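# How to Build a Draft Board for a Rookie-Only Fantasy Football League

A rookie-only draft works differently from a regular fantasy draft. The player pool is small, most of the names have never taken a professional snap, and the drop from a good pick to a useless one is steep. These steps cover building a board in a spreadsheet, from the first list of names to the copy you use on draft night. You need about two evenings if you already follow college football, and longer if you don't. 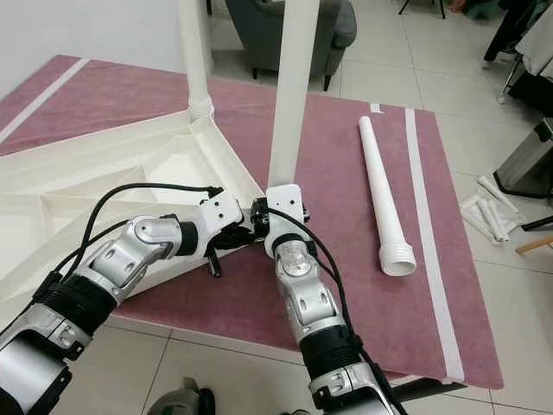
## Step 1: Write down your league's rules

Put the scoring and roster settings at the top of the sheet before you add any players. At a minimum, record:

- Points per reception, including any bonus for tight ends
- Number of starting quarterbacks, and whether there is a superflex spot
- Number of rounds in the rookie draft
- Size of the taxi squad and how long a player can stay on it
- Whether defensive players count

The quarterback line changes the board more than anything else. In a league that starts one quarterback, a passer drafted late in the first round of the real draft might be a second-round rookie pick. In superflex he can go in the top five.

## Step 2: Make the first list of names

Start with 36 players if your league has 12 teams and three rounds. Adjust that to match your own draft, then add a few extra at each position. Don't rank anyone yet. Sort by position and fill in these columns:

| Column | What goes in it |
|---|---|
| Name | Player name |
| Pos | QB, RB, WR, TE |
| Age | Age on opening day |
| Size | Height and weight, measured, not listed |
| Production | Best college season |
| Draft slot | Leave blank until the real draft |
| Tier | Leave blank for now |
| Notes | Anything else |

School websites tend to be generous with height and weight. Leave the size column empty until the combine or pro day numbers come out. If you have to use a school listing, put it in italics so you remember to replace it.

## Step 3: Score college production

Use each player's share of his team's offense. Raw totals favor players on teams that ran a lot of plays or padded their numbers in blowouts.

For receivers and tight ends, divide the player's receiving yards by the team's passing yards. Say a receiver had 1,100 yards on a team that threw for 3,950. His share is just under 28 percent. A receiver with 900 yards on a team that threw for 2,260 has a share of almost 40 percent, and on this measure he comes out ahead.

Next, write down how old the player was the first time he reached 20 percent. A receiver who got there at 19 gets a plus in the notes column. One who needed until his fifth year gets a minus. Don't count games he missed with an injury. Use only the team's yards from the weeks he played.

For running backs, use the share of total yards from scrimmage and keep a separate count of catches. A back who didn't catch passes in college may still do it as a pro, but I don't pay for it in advance.

Quarterbacks are harder to score this way. I record completion percentage, yards per attempt and rushing yards per game, and let the real draft do most of the sorting.

## Step 4: Put the players in tiers

A tier is a group of players you'd be equally happy to draft. Work from the top. Ask whether you would trade the player on this line for the one below it plus a late pick. If you'd take the trade, they belong in the same tier. If you wouldn't, draw a line between them.

Most years I end up with six or seven tiers. The first one is often only two or three names, and the last can be very long. Give each tier its own fill color and use the same colors every year.

## Step 5: Update after the real draft

Fill in the draft slot column on Saturday night, once the last round is over. Then go through the board one more time with these adjustments:

1. Move a player up one tier if he was taken a full round earlier than expected.
2. Move a player down one tier if he fell a full round or more.
3. Move any running back or receiver picked after the fourth round to the bottom two tiers.
4. Take undrafted players off the board and keep them on a separate waiver list.

Look at the depth chart last, and use it only to break ties within a tier. Depth charts in May change a lot by September. A receiver stuck behind two veterans may be starting by Halloween.

## Step 6: Prepare your draft-night copy

Save a second copy of the sheet and hide every column except name, position, tier and notes. Freeze the top row. Add a checkbox column on the left, and set a rule that grays out the row when the box is checked.

During the draft, check off each player as he goes. When your pick comes up, look at the highest tier that still has names in it. If there are several left, try to trade back a few spots. If there's one, take him.

Keep the original sheet. Next spring, add a column for games started and points scored, and see which of your notes held up before you start on the new class.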